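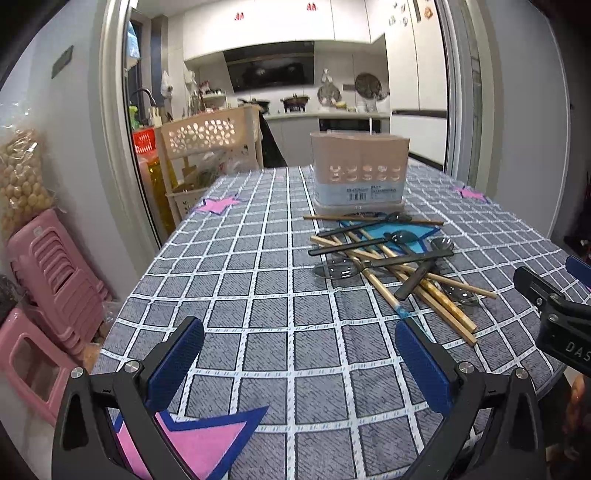

Utensil pile and holder on the dining table, kitchen set.

To the list,

Replying to the October thread on home recordings. The earlier message is quoted here for anyone who joined since:

> We have 2000 episodes from one bench at Watstead and the policy
> does well on that bench. In a real kitchen it goes for the wrong
> object. Is it worth collecting in homes at all, or should we just
> add more bench data?

I would collect in homes. For the Lendora set we asked for 100 episodes per home, all on the family's own table with the family's own things. The kitchen stays as it is. We do not clear the counters or take anything off the walls, and we keep the patterned tablecloth on.
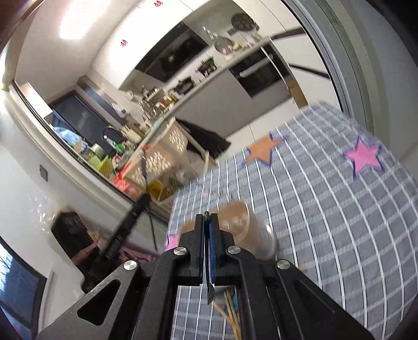

Clear cup with a brown drink, same home.

Cups go in a separate task folder. Clear plastic gave our labelers more trouble than anything else, and 3 of the first 20 cup episodes were marked with the wrong start point – please don't mix them in with utensils or the error rates make no sense.

For utensils, the instruction text is one line: "put the utensils in the holder." We let the operator choose the order. Some people take the long chopsticks first, some start with the spoons.

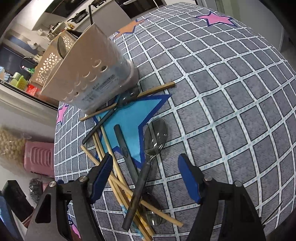 The starting layout matters more than I expected. Our early operators laid everything out side by side, and the model learned to expect gaps. We now ask them to let the pieces cross, with different materials in the same heap and the holder sometimes lying on its side. Of 173 utensil episodes reviewed so far, the crossed piles are the ones that moved our test score.

Two requests if you send data to Skivgate for merging. Keep the failed grasps and flag them. And start a new episode whenever the layout is reset, even if only one piece is left to place.

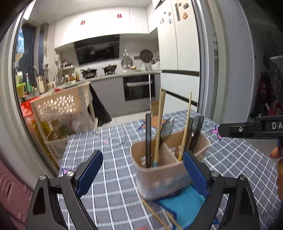
Iwasaki wrote back off-list and agreed to have this forwarded: we kept failed grasps too, but only when the operator recovered within the same episode. The ones where the person gave up made training worse for us. I would flag those separately so people can drop them.

That seems fair to me. I will add a second flag to the template and post it to the list when it is ready.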